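Gathering demonstrations in simulation for a part-sorting arm: project report
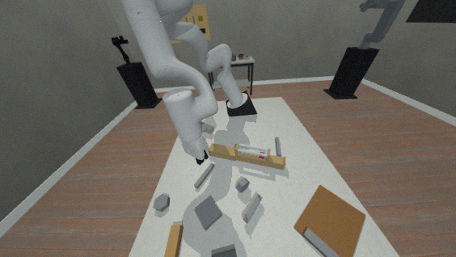
Tukcombe Robotics Club – Student Projects – Learning Systems Group

Submitted 2025-12-23

1. What we set out to do

The aim of the project was to collect enough recorded examples for a learning system to pick up small parts from a table and put them in a tray. We did not train the final model ourselves. Our part was the data: setting up the tabletop in the simulator, driving the arm through the task, checking the recordings and handing them over in a form the next group can use.

We planned for 400 accepted demonstrations and started recording in August. An accepted demonstration is one where the part ends up inside the rails of the tray, the arm does not touch the table, and the camera stream has no gaps.

2. The setup

We worked in Mokis, the simulator the club already uses for its course work. The room model is called Clirkberg and came with the software. It has a long white table with the arm mounted at the far end, a wooden floor and grey walls. We left the room mostly as it was, including the second arm on its pedestal at the right, which our task does not use.

The parts are simple shapes: bars, hexagonal blocks, a flat square plate and a pair of white rods with red markings. Most of them are grey. The tray is wooden with low side rails. We scattered the parts at different angles so that the gripper would have to turn to line up with them, and we put wooden pieces near the front of the table as clutter.

The arm throws a large shadow over the middle of the table. Our first version had shadows turned off and ran faster, but grey parts on a white surface looked much the same in every recording. With shadows on, a plate can be half in the dark in one episode and fully lit in the next. We kept them on for the rest of the project.

3. How we recorded

Each of us drove the arm by hand using the Győri controller, a 3D-printed handle that sends position and rotation to the simulator. Opening and closing the gripper is done with a thumb button. We recorded in blocks of 20 episodes and then changed over, as tired drivers make jerky movements and the model will copy them.

Before each episode a script moved the parts to new positions. It would sometimes drop one part on top of another, and we fixed this by adding a minimum distance between them. Episodes made before the fix were thrown out.

4. Problems

The diagonal bars were the hardest to pick up. If the fingertips came down even slightly off the angle of the bar, it spun away instead of being gripped. We ended up hovering above the part, turning the wrist, and only then going down. This made the episodes longer but much more alike – the group before us had named uneven technique as their main trouble.

The other problem was labelling. We had 2 people marking episodes as accepted or rejected, and they did not agree on parts that rested against a rail. We wrote the rule down (any part touching the table outside the tray is a reject) and went back over everything already marked.

Storage was also tighter than we expected. We reduced the recordings to 4 camera views and dropped the depth channel, which the model did not need.

5. Result and next steps

We reached the planned number of accepted demonstrations. The set is on the club drive with the position script and the marking rule. The hexagonal blocks are over-represented because they were the easiest to grip, and the next group should record more of the plate and the long bars before training. We would also like to see the colour of the tabletop varied, as every episode so far uses the white one.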